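Chapter 8
When the Grip Lets Go

What you'll get from this chapter
Slip faults, what they look like in the log
Pad wear and why it gets missed
Lockout before you touch the fingers. Every time.

Start with the Brukville job. Packing line, night shift, July. A two-finger gripper from Tranelska, foam pads, picking bagged parts off a table and setting them in a tray. Ran fine for weeks. Then at 2 a.m. it dropped a bag, closed on nothing, reported a good pick and moved on. Did it again. By the time the shift lead hit the stop there were 465 good picks in the log and a tray that was 5 bags short.

No alarm. That's the part to hold on to. The controller (a Sakai unit, older firmware) only checked that the fingers had reached thier set width. It never checked for force. A bag is thin, so closed on a bag and closed on air look nearly the same.

First guess was software. Wrong. Second guess, bad air supply, but the fingers were electric, so wrong again. Took most of a day before somebody pulled the pads and ran a thumb over them.

Worn foam. One corner gone slick, the other pad still rough. Uneven pads push a slippery bag sideways, it folds, it slides out.

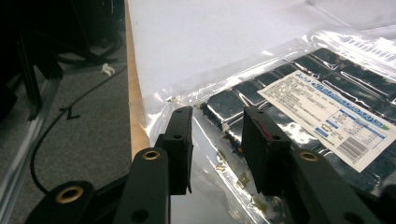
Slick plastic is the worst case for this. Wrinkles shift under load and the contact patch changes from one pick to the next. Eneline's service notes put pad checks at every 8 shifts. The Brukville crew had them down as "when needed", so they never got done.

Then the safety side. While hunting for the fault, a tech reached between the fingers with the power still on. Arm was paused, not locked out. The the fingers cycled. Bruised knuckle, nothing worse, but a paused machine is a live machine.

8.1 Pause, stop and lockout
Three different states. Learn them before going any further, the rest of the chapter leans on them.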